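Laundry > Folding > Knits and fleece

Folding Knit Skirts and Fleece for a Low Basket

Posted 2006-01-29 by Santino Godoy

Heavier knits should be folded flat and moved in one piece. This method suits a gathered skirt or anything in fleece. You need a clear table and a shallow basket, set to one side.

Step 1. Lay the skirt flat

Put the elastic waistband at the far side of the table and the hem nearest you. Let the gathers sit as they fall. Smooth the cloth from the waistband down, and don't pull the hem wider than it wants to go.

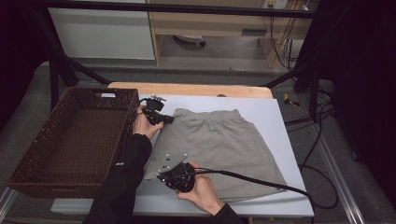
Step 2. Fold

Bring one side edge to the centre, then the other, to make an even strip. A flared hem will overlap more than the waist. Fold the strip in half, hem to waistband, and in half again if the basket is narrow.

Step 3. Fleece

Fleece holds more air than a flat knit. Match the seams first and press down with the palm before each fold. Where there is piping, use it as the fold line.

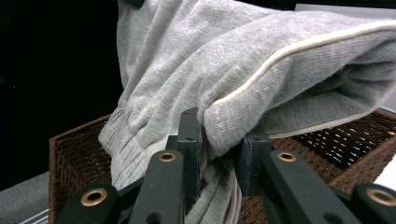
Ribbed and gathered sections go to the inside of the bundle. They are thicker than the rest and will tip a stack if left on top. Grey fleece shows lint, so brush it before folding.

Comments (2)

Wyss: Does this work for a lined skirt?

Nirosora: I fold the hem under first. Stacks better.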